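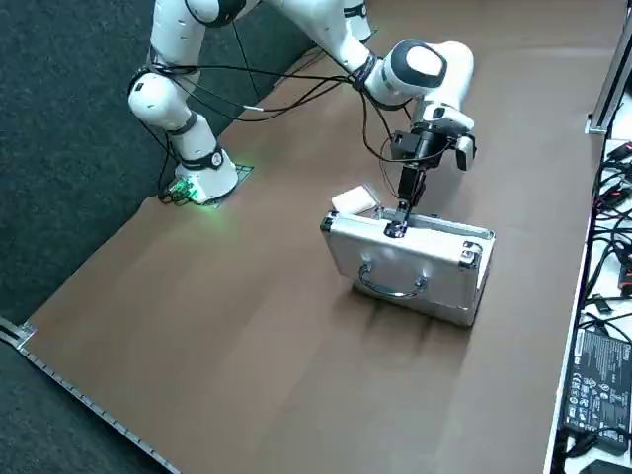
A silver aluminum case with a handle on the front and metal corners.

What Is a Hard Case For?

Some things break easily if they get bumped. A hard case keeps them safe on a trip. Many hard cases are covered in aluminum, a light metal that does not rust the way iron does. The corners take the most knocks, so they get extra metal.

A case has two halves joined by hinges. Hinges let the lid swing up and down. The handle goes on the front, where your hand can reach it when the case stands up.

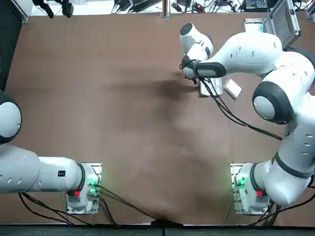 A hair dryer has two main parts inside. A fan pulls air in, and a wire that gets hot warms the air before it blows out of the nozzle. Let a dryer cool before you pack it. Put it in first, because it is big, and fit small boxes beside it. Wind the cord in loose loops, since tight bends can harm the wires.

Close the lid slowly. If it will not shut, something is in the way. Open it and move things around. Do not sit on it!

Words to know
Hinge: a joint that lets a lid swing
Nozzle: the end where air comes out

Written by Isla Fairweather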